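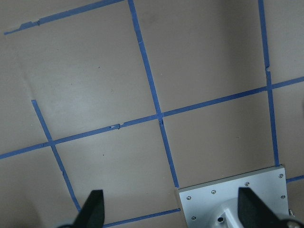

## Tape your table! A sorting day at Hutuvton

If you haven't tried marking out a work table with blue painter's tape, please do it before our next sorting day. It's my favourite thing to come out of the whole Sastora project, and it costs next to nothing (one roll did our beige table with plenty left over).

The idea is simple. You run long strips across, long strips down, and you end up with big square cells, each one a home for one kind of thing. Buttons go here, beads there, odd buckles in the one nearest the window. We had 3000 bits and pieces come in from the Obeidat donation, all in together, and the first 1240 were sorted before lunch on the first day!

A few things we've picked up along the way:

- Make the cells bigger than you think you'll need. Ours are large and we still filled the button one twice over.
- Don't fuss over perfect squares. Roughly square is fine, and the colour is bright enough that you'll always find the line.
- Let the strips cross right over each other. It's much quicker than trimming at every corner, and the darker patch where they overlap makes a handy marker.
- Tape gets ragged and torn in spots. Ours has a few nicks in it, and I'd leave yours alone too until a piece stops doing its job.
- Press down any end that starts to lift, or beads will find their way under it.

We tried trays last July and they were all right, but they slid about and took up half the cupboard. With tape you can sweep a whole pile from one cell to the next with the side of your hand, which is very satisfying.

There are still 289 glass beads to sort by colour, plus the two Drirkix tins that we haven't even opened (I can't wait). The next session has room for 15 people. Bring your glasses, a small bowl and a roll of tape if you've got one at home.

*Posted March 5, 2021*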